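Notebook, July 26, 2026

Glaze tests, second shelf. Continuing from the entry with the coffee ring on it.

Opened the kiln at breakfast. The whole bottom row of the Stidska celadon has crawled again, and not in the attractive way that people put on a plinth. It pulled back from every rim and sat in fat little beads halfway down, so each test tile looks like it has been rained on. The top row, same bucket, same dip, same count under my breath, is lovely. I would have preferred both to be bad. Both bad is a recipe problem and I know what to do with a recipe problem.

What I know so far:

Bottom row tiles were bisqued in January with the leftover mugs. Top row tiles are new. So the old ones have had half a year on an open shelf next to the door, collecting whatever the door lets in. Chaimae's theory is dust and hand grease, and she wiped a finger along one of the unused ones and held it up to me without speaking. Fine.

My theory was that the cones lied and the bottom ran cool. Cone pack from the bottom shelf is bent exactly as far as the one from the top. So much for my theory, which I had been quite fond of.

Dunked four of the January tiles in clean water, scrubbed with a green pad, left them on the rack to dry. Dunked none of the other January tiles. Will glaze both lots out of the same bucket and fire side by side on the bottom shelf. If the scrubbed ones come out clean, Chaimae gets to write the label on the bucket, and I already know what it will say.

Glaze notes, for whoever reads this next:

The bucket marked SHIRAZI is the iron saturate and has nothing to do with Shirazi the clay, which is in the bags under the sink. I did not name either of them. Please stop asking me.

Sieved the celadon twice through the 80 mesh. Second pass caught a piece of sponge and something that may once have been a label. Specific gravity before sieving was on the thick side, so I let it down a little at a time. I had been blaming thickness for the crawling too, at one stage. I have blamed nearly everything in the room.

Alumina in the new batch: weighed out 20 g for the small test, then found the scale was reading 4 g with nothing on it. Re-zeroed, weighed again. Threw the first lot back in the jar. The scale wants a new battery or a decent burial.

Firing log for the load that came out this morning: slow up to 800, held 10 minutes, then on to top temperature at the usual rate. The hold was Afshin's suggestion and I can't see that it did any harm. I can't see that it did anything at all, but I've written it down so that he can point to it.

The Pollard kiln. Element three is sagging out of its groove near the back. Pinned it when cold. Two pins went in properly and the third went in somewhere behind the brick and will be discovered by a future generation. Door seal is shedding again; vacuumed. If the brick over the spyhole gets any looser it can go in the next test as a body additive.

Afshin dropped in after lunch for his ash sample (washed apple, the fine jar, he has signed the lid). He says the Zindetti people wash theirs three times and lose half of it, and get a glaze so smooth it's boring. I wash ours once and get specks. I like the specks. There is a customer for specks, and with luck we will meet them.

He also wanted to know whether wax resist past its date can cause crawling. Only where you put it, I said, and then went to look at where I had put it. The brush for the feet of the test tiles was lying across the January box. So that goes on the list of suspects, above dust. I have not told Chaimae yet.

To do:
Glaze the scrubbed and unscrubbed tiles, mark the backs in oxide BEFORE dipping
Third set if there's room: unscrubbed, but taken from the bottom of the box where no brush could reach
New wax brush, kept on a hook
Battery for scale
Move the January box away from the door
Ask what happened to the good tongs

The firing spreadsheet hasn't been updated since the last load, so the paper log is the real one until further notice. Curves for this firing are in pencil on the inside back cover. Do not erase them to make room for a shopping list, as was done with the tenmoku.

Pasting these in at the end of the page.
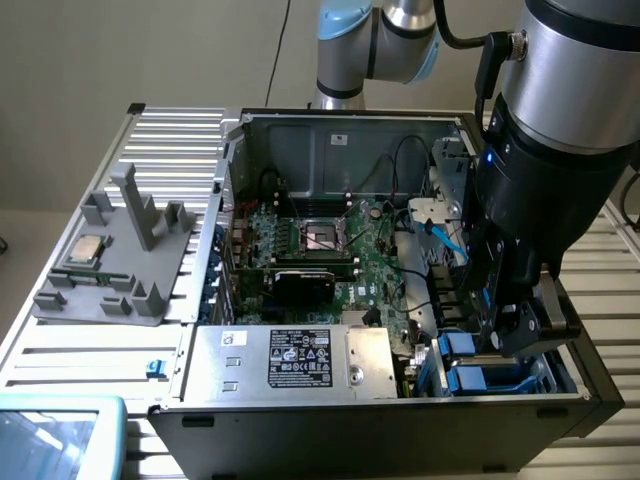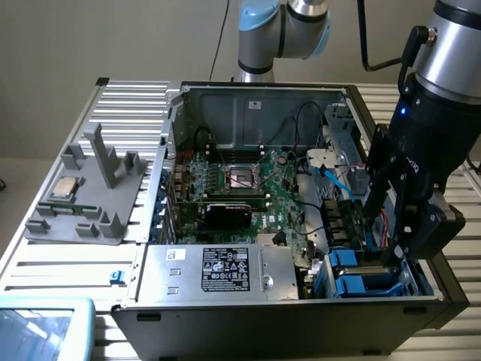

Desktop tower on the slatted bench, side panel off, processor socket empty in both.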